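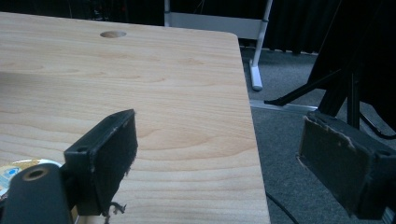 # How I Clean and Re-Oil a Light Wood Desk

I've had a pale wood desk in my office for years now, and for most of that time I treated it terribly. Coffee, bike parts, a leaky fern, one very bad afternoon with a permanent marker. Then I finally sat down (well, stood up) and learned how to look after it, and now I do the whole job every January and a lighter version in the fall.

Light wood is a little fussier than dark wood. Every ring and smudge shows, and if you pick the wrong finish it goes orange on you. But the job itself is easy, and the second time goes a lot faster than the first.

## Before you start: oil or lacquer?

Please don't skip this part! Everything below is for a desktop with an oiled finish, or bare wood you want to oil. If your top has a hard clear coat on it, oil will just sit there and turn into a sticky mess.

Put one drop of water somewhere you don't care about — I use the back corner — and leave it for 8 minutes. If it's still sitting there in a perfect little bead, you probably have lacquer or a very healthy oil finish. Wipe it off and feel the spot. Lacquer feels slick and a bit like plastic. If the water soaked in and left a dark dot, your wood is thirsty and you're in the right place. The dot fades as it dries.

If you know who made the desk, just ask them. I emailed Stalimach, the little shop that made mine, and got a two-line answer the same evening.

## What you'll need

- A bucket of lukewarm water and a little mild dish soap
- Soft cotton rags, more than you think (old T-shirts are great)
- 220 and 320 grit sandpaper and a sanding block
- A clear or "natural" hardwax oil
- A cotton swab or two for the cable hole
- Masking tape
- A thin white nylon pad for buffing
- Gloves

I use the Rikero clear oil in the small can. I tried the Pluvero one first and liked it fine, but it went on warmer than I wanted, and on a blond surface you really see that. Whatever you buy, test it on the underside of the desk and look at it the next day in daylight.

## Step 1: Clear it off

Take everything off the top. Yes, the monitor too. I used to slide my stuff from one side to the other and clean in halves, and I ended up with a faint line right down the middle where the two coats overlapped.

If you have a cable hole, pull the cords out and let them hang behind the desk. If yours has a separate ring that pops out, take it out and wash it in the sink. If it doesn't, or you can't tell, leave it alone and just work around it.

## Step 2: Wash it

Wring your rag out until it's barely damp. Wipe with the grain, one long pass at a time, end to end. Rinse the rag often — the water in my bucket was gray after the first pass, which was humbling.

Go around the rim of the hole with a cotton swab. Dust and crumbs pack in there like you wouldn't believe. Then do the edges, especially the front one where your forearms rest. Skin oil builds up and makes the wood look darker than the rest, and a second soapy wipe usually lifts most of it.

Dry the whole thing with a clean rag and leave it overnight.

## Step 3: Look at it from the side

My neighbor Béla Veres restores chairs, and he taught me this one while he was over borrowing a clamp. Crouch down until your eyes are almost level with the top and look across it toward a window. Scratches, dull patches and rings all jump out at a low angle. Stick a little piece of masking tape next to each one so you can find it again when you stand up.

Shadows will fool you, by the way. I once spent a good while scrubbing a "stain" that moved when I opened the blinds. Shift your lamp around before you decide anything is a stain.

## Step 4: Sand lightly

Start with the 220 on the marked spots only. Keep the block flat, go with the grain, and use hardly any pressure. Once the spots are gone, go over the entire top with the 320, so it all takes the oil evenly.

Rounded corners need a lighter touch. Skip the block there and fold the paper over your fingers, then follow the curve in one smooth sweep. It's very easy to sand a flat spot into a curve and very annoying to get it back out. Ask me how I know.

If your desk is veneer over something else, be extra careful. I'd use only the 320 and quit as soon as it feels smooth.

Vacuum up the dust, then wipe with a barely damp rag and let it dry again.

## Step 5: Oil it

Open a window and put your gloves on. Stir the can, don't shake it. Pour a small puddle on a folded rag, and spread it out as thin as you possibly can. Thinner than that! Work along the grain in strips, and keep going until the full width is covered.

Around the cable hole, put the oil on with your fingertip wrapped in cloth. If you pour too much there, it runs down inside and drips on the carpet.

Wait 8 minutes, then buff off everything that hasn't soaked in, using the nylon pad first and a dry rag after. The surface should feel almost dry when you're done. Any wet-looking patch will dry sticky, so tilt your head and check again.

**Safety note:** oily rags can heat up and catch fire by themselves. Lay them flat outside to dry, or soak them in water and seal them in a metal can. Don't ball them up in the trash.

## Step 6: Second coat, or not

Follow the can for drying time. If the top looks patchy the next day, do a second thin coat the same way. Mine needed two the first year and just one ever since.

I let it sit for a few days before I put anything heavy back, and I keep water off it for a week or so. The cat, Gulyás, has to be shut out of the room the whole time, and he complains about it loudly.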